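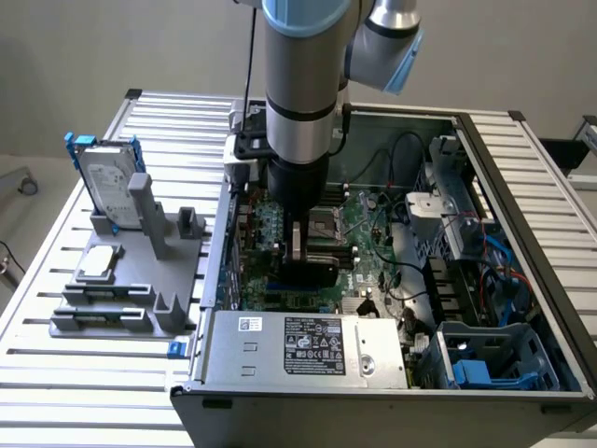 ## Minutes: Disassembly Cell Maintenance Review

Panbridge Refurbishing Works, Jun 20, 2024

Present: Cell Operations, Maintenance, Parts Recovery, and the Moser service desk (by phone).

**1. Previous minutes**

The minutes of the April meeting were approved with one correction. The spare wrist cable was ordered from Doritz and had been recorded under the wrong supplier.

**2. Gripper**

Maintenance reported that the finger screws were checked for tightness at the start of the shift and marked. The group agreed that this check will be repeated every 600 cycles and entered in the cell log. Work inside the tower continues at reduced speed until the new finger pads have been fitted.
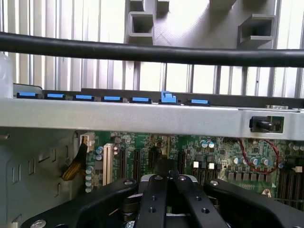 Parts Recovery asked whether the reduced speed could be lifted for memory removal alone. Maintenance did not support a separate setting. The request was deferred.

**3. Approach path for expansion cards**

The card position was taught again after the case stops were moved. Cell Operations noted that the gripper must come down in line with the card and stay clear of loose wiring near the rear ports. Two test runs are required before the path is released, and both are to be attended by an operator.

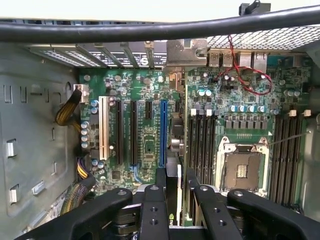 *Wrist camera view at the expansion card, with the CPU socket and memory slots empty.*

The wrist camera view was accepted for teaching. Cleaning of the lens was added to the weekly sheet.

**4. Parts fixture**

The printed fixture on the left of the table holds the hard drive upright, with the memory modules in the rails below. Cell Operations reported play in the drive holder. Flusinov will be asked to print a replacement from the revised drawing, and the present fixture will remain in service until it arrives. The fixture position must be checked again after any change.
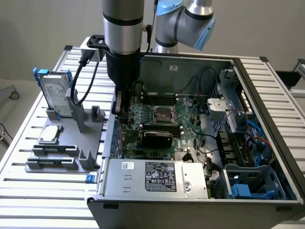

*Reading time: 2 minutes*

**5. Cable routing**

The routing of the cable along the wrist was discussed. Moser advised leaving more slack at the upper clip and confirming clearance with the arm at its lowest working position. Maintenance will make the adjustment with the cell locked out.

**6. Actions**

- Maintenance: adjust the wrist cable and record the clearance.
- Cell Operations: complete the card path test runs.
- Parts Recovery: send the fixture drawing to Flusinov.
- Moser service desk: confirm the part number for the finger pads.

The request under item 2 will be carried to the next agenda.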